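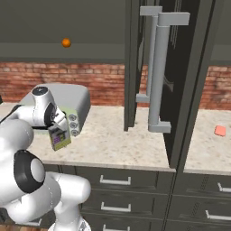 How to run a simulated kitchen demo at an open day

July 2, 2022
By Pascual Olivares

These are the steps we follow at Farnbridge when visitors come through to watch the arm work in the simulated kitchen. The notes assume you already have the Jidport viewer installed and a kitchen scene that loads without errors.

Before the doors open

1. Start the demo computer 20 minutes early and load the kitchen. The first load is slow and people will walk away from a blank screen.

2. Pick one task and stay with it. Ours is a small box: the arm grips it from above and carries it over the counter. Visitors can follow that from the back of the room.

3. Set the view so the gripper and the box are both large on screen. A bit of the fridge and the cupboards should still show, so people know they're looking at a kitchen.

4. Do 4 practice runs with the scene reset between each. If the box slips in any of them, lower the arm speed and do them again.

5. Turn off notifications on the demo computer. Check the projector cable while you're there.

During the demo

6. Say at the start that it's a simulation. Some visitors will take the marble and brick for a real room.

7. Run the task once at normal speed without talking, then again slowly. Pause when the fingers have closed on the box and take questions there. The usual one is how the arm knows where to grip. Keep the answer under a minute.

8. Let visitors drive. Hand over the controller after a reset and limit each turn to one pick. Children under 13 need an adult beside them at the desk.

9. If the arm locks up, press reset and carry on. Don't open the console in front of a group.

Packing up

10. Save the run log to the Espinoza folder and write down anything that failed. We had 91 visitors last September and lost the whole log by shutting down too soon.

11. Put the controllers back on their chargers.

Related

Setting up the Jidport viewer
Resetting a Gamosar scene between runs
Open day checklist for presenters
Choosing a camera view for large rooms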